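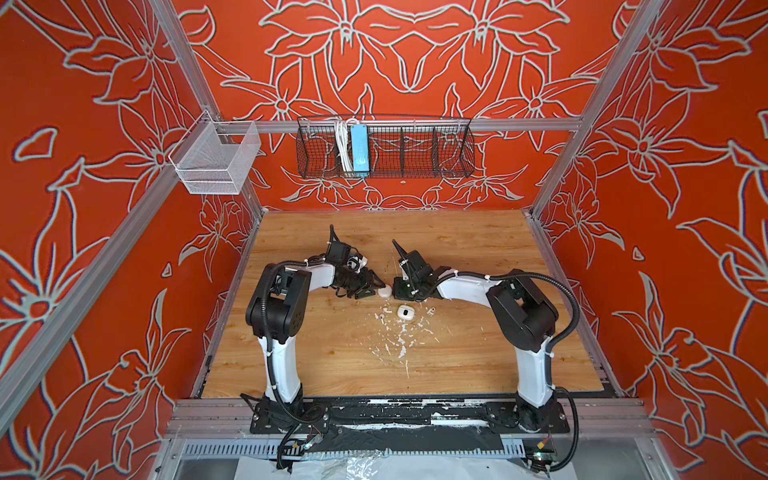 Dovetard to publish illustrated children's fantasy "The Salt Lantern" in September

February 18, 2021

Dovetard Books has acquired world English rights to The Salt Lantern, a fantasy for readers aged eight to twelve. The book will be published in hardback and ebook in September, with an audiobook to follow from Kendico Audio.

The Salt Lantern is set in Prieto, a harbour town where the tide has stopped going out. The main character, Ines, is the youngest child in a family of lamp menders. While clearing her grandmother's workshop she finds a lantern made of pressed salt, which gives light only when it is carried away from the sea. She follows it inland, through the drowned orchards and over the chalk road, to the house of the Weighmaster, who keeps the missing tides in jars. To get them back she must tell him a story that he has not already heard.

The plot draws on several kinds of traditional tale, among them the bargain with a collector, the speaking object and the youngest child sent on an errand. The source tales are listed in a note at the back of the book, together with a short glossary of harbour terms. The terms in the glossary were made up for the book, apart from those marked with a star.

The text is divided into 39 chapters, most of them short enough to be read aloud in a single sitting. Each chapter opens with a line drawing. There are 2 maps, one of Prieto and its harbour and one of the inland route, printed on the front and back endpapers. The ebook edition places both maps before the first chapter and repeats the inland map at the start of part two.
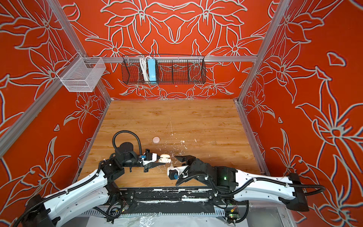

The manuscript was first issued in a private edition by the Dumach Press, a small letterpress workshop, and sold by subscription. That edition is out of print and will not be reissued. The Dovetard text has been revised throughout. The chapters set in the Weighmaster's house have been reordered, the prologue has been removed and the ending has been extended by one chapter. Readers who own the private edition should note that chapter numbers in the two versions do not match.

The hardback will be sewn and printed on uncoated paper. The typeface is the one used for the publisher's other titles in this age range, set one size larger with wider line spacing. A large-print edition is planned and will be announced separately.

The audiobook will be unabridged and read by a single narrator. Kendico Audio will release it as a download and on disc for libraries. The two songs in the book, the lamp menders' round and the ferry count, will be spoken in the audiobook. Sheet music for the round will be printed in the hardback after the source note.

A special edition of 2956 numbered copies will be offered to independent bookshops. It has a cloth spine, a ribbon marker and an additional story, "The Ferry Count", which takes place before the events of the novel. The additional story is around 40 pages long and will not appear in the standard hardback. Bookshops may order the special edition through their usual trade account. Orders will be filled in the sequence in which they are received, and unsold copies may not be returned.
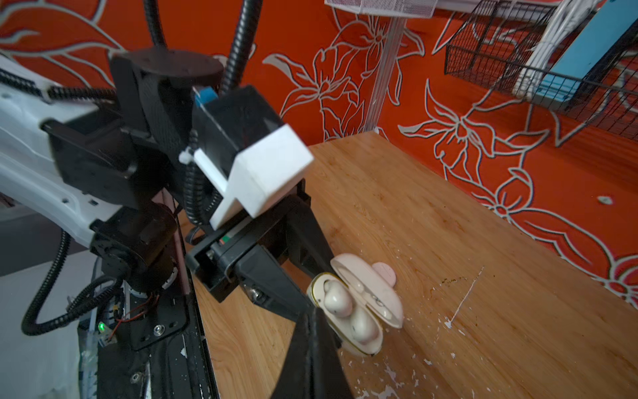
Advance reading copies will be available to booksellers, librarians and reviewers in both printed and electronic form. Printed copies contain the uncorrected text and rough versions of the chapter drawings. Reviewers are asked to check any quotation against the finished book before publication.

A reading guide for schools will be supplied free of charge on publication. It covers vocabulary, the structure of the traditional tale and the use of maps in fiction, and includes writing tasks for two age groups. The guide may be copied for classroom use.

Translation rights are held by Dovetard Books. Film, television and stage rights are retained by the author.

About Dovetard Books

Dovetard Books is an independent publisher of fiction and folklore for children and young adults. Its list includes picture books, story collections and novels.

Requests for advance copies, cover artwork and extracts should be sent to the Dovetard Books press office. Trade orders should be addressed to the sales department.

Ends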